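The Boldale Train

Valentyna Sirko had worked in the left luggage office at Boldale station for eleven years, and in January they told her it would close.
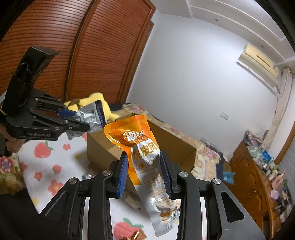
1. The shelf

There were 90 numbered spaces on the shelf and most of them were empty. People had stopped leaving suitcases. They left umbrellas, a cello once, and a box of tiles that Ming-te Mak from the ticket hall had to help her lift. The rule was that anything not collected after a year went to the Vodell depot, where it was sold by weight.

In space 14 was a small green case. The ticket tied to the handle said 957, and the name in the book was P. Tu. It had been there for three years. Valentyna had moved it each time the depot van came, first under the counter and later behind the heater. She had never opened it. It was not heavy.

"You'll have to send it now," said Ming-te.

"I know that."

"Or look inside."

"I'm not looking inside."

2. The telephone

She found a number in the back of the book, written in pencil. A woman answered on the second ring and said her name was Ngan-ling Lu. She rented the flat and had never met a P. Tu, but post still came for her now and then. There was a forwarding address somewhere. She put the phone down on something hard and was gone so long that Valentyna ate half her sandwich.

"Sosero," said the woman when she came back. "14 Tseng Street, Sosero. That's all it says."

Sosero was the end of the line, about two hours away. Valentyna wrote it on her hand.

3. The journey

She went on her last day, after she had given the keys to Sharada Nadar in the office and signed for them. Sharada asked what was in the case and Valentyna said clothes, probably. The train was late and the heating was on too high. She kept the case on her knees the whole way, though the seat beside her was free.

Tseng Street was steep and had a bakery at the bottom. The woman who opened the door at number 14 was older than Valentyna had expected, with flour on one sleeve.

"Pui-shan Tu?"

"Yes."

"You left this at Boldale."

Pui-shan Tu looked at the case for some time. A bus went past behind them and changed gear on the hill.

"I was going to leave my husband," she said. "I took it to the station and then I went home to fetch my coat — it was a cold morning — and he'd made soup."

"Do you want it back?"

"What do I owe you?"

Valentyna had worked it out on the train. At the daily rate it came to 866, and she had the figure on a slip in her pocket.

"It's paid," she said.

Pui-shan took the case and put it down inside the door, next to a pair of man's boots. Then she asked whether Valentyna had eaten, and Valentyna said only half a sandwich, and wiped her feet on the mat.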